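We use cookies to improve your visit. By continuing to browse you agree to our use of cookies. Accept | Manage settings

In praise of the everyday tablecloth

By Theda Lenz

My mother kept two kinds of tablecloth. There was the good one, which lived in a drawer under tissue and came out when people we hardly knew were visiting, and there was the plaid one, which was simply the table as far as we kids were concerned. I couldn't tell you the colour of the wood underneath. I could draw you every stripe of that cloth, though, and show you where my brother's fork went through it.

I've been thinking about this since April, when my neighbour Joscha Baumgart told me (kindly, he's a kind man) that cloths were finished. He and his wife have bought one of those long pale tables and they want to see it, all of it, with nothing on top but perhaps a bowl of lemons. I went over for tea and it is a lovely table. I also spent the whole visit holding my cup about four centimetres off it, afraid to put it down!

A cloth tells you that you may put things down. It says somebody expects soup here, and homework, and an elbow or two. And once the cloth is on, the things that get used every day can stay out where hands can find them, chopsticks in their holder in the middle of the table, a short reach from the stove for whoever is cooking and a short reach from the chairs for whoever is waiting.
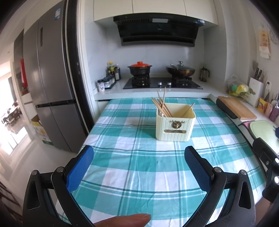
The case for leaving things out

I know the other side of this, because I grew up to marry it. Till would put every last spoon behind a door if I let him. He feels calmer with bare surfaces, and I do understand that, particularly at the end of a long day when the kitchen looks as if it's been having a party without us. But I have watched him open 4 drawers looking for the chopsticks he tidied away himself, with the noodles going soft behind him, and I rest my case.

There's a pleasure, too, in a holder that's a bit fancier than it needs to be. A touch of gold on something as plain as a chopstick pot does me good at breakfast. My friend Elfriede Gerlach keeps hers in a jug that lost its handle 19 years ago, and she'd no sooner move it than move the sink.

So buy the plaid. Buy it bright, wash it often, and let it fade where the sun gets at it. If company's coming you can always shake out the crumbs first.

12 comments | 100 shares

More in Home and Table
Why I still iron tea towels
A small kitchen is a friendly kitchen
Joscha Wendt on mending chairs
The drawer where the string goes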